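Bin picking: does pushing before grasping help, or is it just slower?

govar_bench
Posted 2021-07-15
We are trying to repeat the push-then-grasp result from the Lauritsen write-up. The claim is that a short nudge before each grasp frees objects lying against the walls, so fewer get left behind. We ran 34 bins with the nudge and 34 without, same objects, tipped in by hand each time. With the nudge we left fewer behind, but each bin took longer. Has anyone else got a clean comparison?

tinplate
What are you counting as a failed grasp? If the nudge moves something and the arm then misses it, is that one failure or two?

govar_bench
One. A nudge is never scored, only the grasp after it.

mossop
Then the comparison isn't fair. You are giving one method a free move. Give the plain method an extra grasp attempt for every nudge and see what is left of the gap. We did that at Evcombe last August and most of it went away.

govar_bench
Most, or all?

mossop
Most. There was still a difference for flat things lying along a wall. For small cubes there was none.

skuneck_user
I don't agree that it has to be matched by attempts. Match it by time. Whoever is paying for the cell cares how long a bin takes - they don't care how many moves are in it. We run the Skuneck planner with a limit of 4 seconds a move and compare on that.

mossop
Time depends on the arm and how fast you dare run it. Attempts carry over from one lab to another. If it's a research result I want attempts.

tinplate
Report both. It's one more column in the table.

govar_bench
Fair enough, I'll log both. The other thing I can't settle is the sloping sides. Objects near the left wall are the ones the plain method gives up on, and I suspect the slope matters as much as the clutter does.

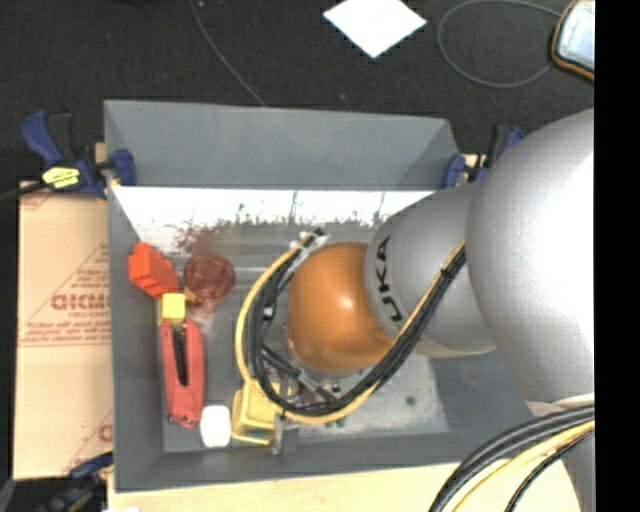

So my plan is to keep the bin clamped where it is and change only the starting layout: 2 layouts with everything along a wall, and 3 with the objects spread over the floor. If the nudge only helps in the wall layouts, that would fit what mossop saw.

skuneck_user
Watch your cables on the wall layouts. Ours dragged on the rim when the wrist turned, and we threw out a whole set of runs over it.

mossop
Post the raw counts as well, please, not just the percentages. The Lauritsen write-up only gave percentages and I never could work out how they treated retries.

govar_bench
Will do. Wall layouts first, then the spread ones.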